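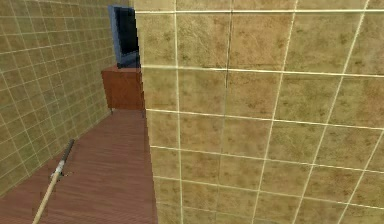 Combien d'exemples simulés faut-il pour apprendre à un bras à ramasser un objet ?

Bonjour à tous, je me lance dans l'apprentissage par démonstration et je patauge un peu. J'ai monté un appartement virtuel dans Kakitz, avec des murs carrelés, du parquet, un meuble télé au fond, et je pilote le robot moi-même pour enregistrer des épisodes. La tâche est toute bête : trouver un bâton par terre, l'attraper, le poser ailleurs. Pour l'instant j'ai 63 épisodes que je juge propres, et le modèle que j'entraîne dessus fait un peu n'importe quoi dès que le bâton est près d'un mur. Il s'approche bien, il hésite, et puis il part dans le décor.

Mes questions, en vrac : est-ce qu'il faut viser 1,000 épisodes comme je le lis partout, ou est-ce que je ferais mieux de soigner ce que j'ai ? Et est-ce que je dois jeter les épisodes où je me suis trompé en route avant de me rattraper ? J'ai aussi des passages où la caméra se retrouve presque collée au carrelage et où on ne voit plus grand-chose de la pièce, je ne sais pas quoi en faire. Merci d'avance, je débute, soyez indulgents !

semwal_du_38

Salut ! Je suis passé par là avec mon projet Trondby et je te réponds tout de suite : ne jette pas tes rattrapages. C'est ce qu'il y a de plus précieux dans ton lot. Si tu ne montres au modèle que des trajectoires parfaites, le jour où il dévie de deux centimètres il se retrouve dans une situation qu'il n'a jamais vue, et il panique (enfin, façon de parler). Moi j'ai carrément enregistré 40 épisodes où je démarrais exprès mal placé - trop loin, de travers, le nez contre un mur - et c'est ce qui a débloqué l'approche.

Pour les vues collées au carrelage, je les garderais aussi, à condition que le bâton reste visible quelque part. Regarde image par image : si on voit encore le bout du bâton, même dans un coin, l'exemple apprend quelque chose. Si l'objet disparaît pendant toute une séquence, là tu coupes, ou tu ajoutes une deuxième caméra. Vérifie aussi que tes commandes et tes images sont bien synchronisées, j'ai perdu des semaines en septembre à cause d'un décalage de 2 images entre les deux fichiers. Tout avait l'air normal à l'écran, et le robot fermait la pince trop tôt à chaque fois.

carrelage_et_pince

Les 1,000 c'est un chiffre qui traîne sur les forums, ça dépend de la tâche. Prends-en plus, ça ne peut pas faire de mal.

plokville

Pas d'accord avec la réponse du dessus, ça peut faire du mal si tu ajoutes mille fois la même chose ! Ce qui compte c'est la variété. Change la position de départ, l'orientation du bâton, et surtout ce qui se trouve à côté ou dessous. Un fauteuil capitonné, par exemple, c'est un très bon cas : le coussin est bombé, l'objet n'est pas à la hauteur du sol, et le bras passe devant une partie de la vue.
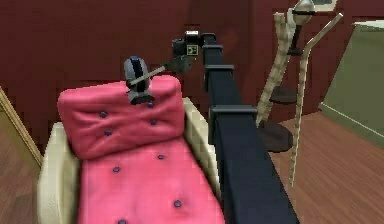

Dernière modification de la page : 2 février 2018

Regarde comme le bras prend de la place, vu d'en haut. Il passe sur le côté droit du fauteuil, et la pince est tout au bout, derrière le dossier, juste à côté du petit objet gris et noir. Avec la tige pâle entre les deux, je serais bien incapable de dire sur une seule image si c'est tenu ou simplement touché, et ton modèle aura le même problème. Donc enregistre l'état de la pince (ouverture, effort si ton simulateur le donne) avec chaque image, ne compte pas sur la caméra pour ça.

Autre chose, mets de côté quelques positions que tu n'utilises jamais à l'entraînement. Je l'ai fait beaucoup trop tard et pendant longtemps j'ai cru que mon modèle était génial, alors qu'il connaissait ma pièce par cœur. Et note dans un fichier ce que tu changes d'une session à l'autre, couleur des murs, meubles déplacés, hauteur de la caméra. Un simple tableau suffit, le mien a une ligne par session et une colonne « bizarreries » qui est de loin la plus remplie.

Si tu veux, poste la liste de tes positions de départ, je te dirai où je vois des trous.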